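Kitchen line update, Clandport site

Quick one, lunch prep is calling. The two-arm station goes onto the early shift in August. Fruit and snack plates first, nothing hot, no knives. Up to 320 plates a day once it's settled, we were doing 200 by hand.

What changes for you: less standing at the plating table, more checking and restocking. No hours cut, Darthorpe put that in writting. Training is 2 hours, paid, sign up on the sheet by the lockers. Wrists and backs should get a break, which plenty of you asked for.

Still grumbling? Fair enough. Bring it to the 8 a.m. huddle, or drop a note in the box if you'd rather not say it out loud. Hairnets still apply near the arms, yes even if your just looking. 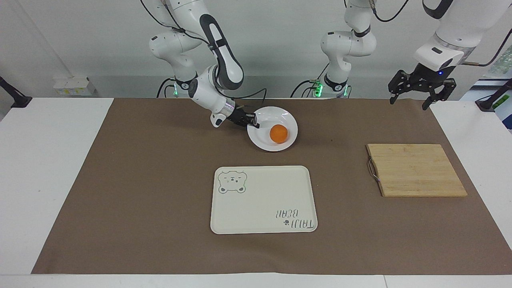

One orange, one plate, two arms at the plating table.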